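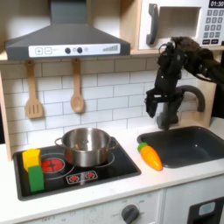
How to Set Up the Rirnerik Kitchen Kit for a First Pick-and-Place Run

The Rirnerik kit costs 1,170 dollars without the arm, and the manual is 60 pages long, most of them about warranty. You need perhaps two. I've set it up for our shop in Dodmont and again for Melina Psarras, who wanted a second opinion and got mine.

Step 1. Put the kitchen against a wall and fix it there. Then bolt down the arm mount. Do it in that order or you'll be measuring everything over again, with feeling.

Step 2. Open the setup app and run the reach check. Move the arm by hand controls to each corner of the counter and save the point.

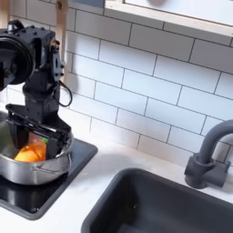

Step 3. Teach the heights. The app wants one for the counter and one for every container, and it will cheerfully accept nonsense. Lower the gripper in small moves and save when the fingertips are where you want them. Start with the pot: the fingers have to get down inside it to reach the food, so the rim matters as much as the bottom. Save a point well above the rim, too. I skipped that once and the arm took the pot along for the ride.

Step 4. Pick one item and one target. The carrot is a good first choice, long and easy to line up.
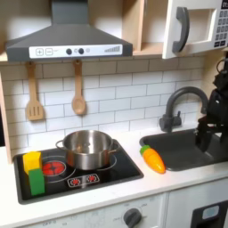 Resist adding the pepper until the carrot works. Régis Charpentier added everything at once, and we could hear him from the parking lot.

Step 5. Record your runs. Drive slowly, pause before you close the fingers, and throw out any run where you had to fumble -- the software learns fumbling beautifully.
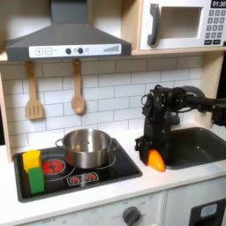
Step 6. Now change one thing. Shift the item a little, turn it, or swap in another vegetable, and record again. Save each batch under its own name. "test_final_new" is a cry for help.

Is it worth the money? The kitchen, yes. The app, ask me in August. Support answered my second email with a link to page 2 of the manual, where I found the warranty.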